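Chapter 7
Processor Removal and Installation

Objectives

After completing this chapter, you should be able to:
identify the parts of a processor socket and its retention frame
prepare a tower case for work on the main board
seat a processor in the correct orientation without side load
apply thermal compound and mount a heat sink evenly
record a processor change on a service sheet

Terms introduced in this chapter

Load plate: the hinged metal frame that presses the processor against the contacts.
Load lever: the wire arm that closes and locks the load plate.
Heat spreader: the metal lid on the top face of the processor.
Land: a flat contact pad on the underside of a processor.
Index mark: a triangle, notch, or dot that shows which corner of the processor is the first.

7.1 Scope

Chapter 6 covered parts that plug into the main board along an edge: memory modules, graphics cards, and other expansion cards. These parts tolerate a fair amount of handling. A module inserted at a slight angle will usually refuse to latch, and the error is corrected by taking it out and starting again. The processor is less forgiving. Its contacts are small and closely spaced, and a bent spring contact in the socket can put the whole board out of service.

The procedures here apply to desktop towers with a land-type socket, in which the spring contacts belong to the socket and the flat lands belong to the processor. Pin-type processors are treated in Section 7.6. Portable computers, in which the processor is often soldered to the board, are outside the scope of this book.

7.2 Preparing the Case

Shut the computer down, disconnect the power cord, and hold the power button in for several seconds to drain the remaining charge. Disconnect all external cables. Put on a wrist strap and clip it to bare metal on the case.

Remove the side panel that covers the component side of the main board. On most towers this is the left panel as seen from the front. Lay the case down with the open side up, so that the board is horizontal and the processor can be lowered straight onto the socket. Work on an upright case is not recommended. A processor released over a vertical socket slides down the contacts before the load plate can be closed.

Check clearance before removing anything. In many business towers a shroud, a drive cage, or the power supply limits the approach from one or more sides. Move loose cables out of the area above the socket and secure them. An expansion card close to the socket may stay in place if the load lever can travel through its full arc without touching it. Otherwise remove the card as described in Section 6.4.

Set out a holder for the processor before opening the socket. The holder should support the part by its edges and keep the heat spreader facing up. A processor must not be placed on a bare bench, on foam that is not rated for static control, or on top of the power supply.

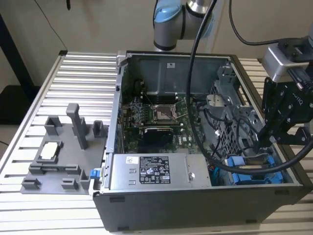 7.3 Opening and Inspecting the Socket

Press the load lever down and slightly outward to clear its hook, then raise it until it stops. Lift the load plate by its tab. Do not reach across the open socket with a tool in hand.

Inspect the contacts under a lamp held at a low angle. A sound socket shows an even pattern of reflections, and a bent contact appears as a break in that pattern. Turn the case and repeat the inspection at 90 degrees to the first view, as some bends show from one direction only. If debris is present, remove it with clean dry air. Do not wipe the contacts.

Exercise 7-A uses the Bimlow training board, on which the socket may be opened and closed up to 21 times before the board is retired from student use. Enter each cycle on the card supplied with the board. Students using the older Stedico board should follow the lever procedure in Appendix C, adapted from bench notes by Linnea Dalen.

7.4 Orientation

Find the index mark on the processor and the matching mark on the socket or the board. Confirm that the notches in the edges of the processor line up with the keys in the socket wall. Both checks are required. Hold the processor by two opposite edges, lower it vertically, and release it once it rests flat. No downward force is applied by hand at any stage; the load plate supplies all of the force needed.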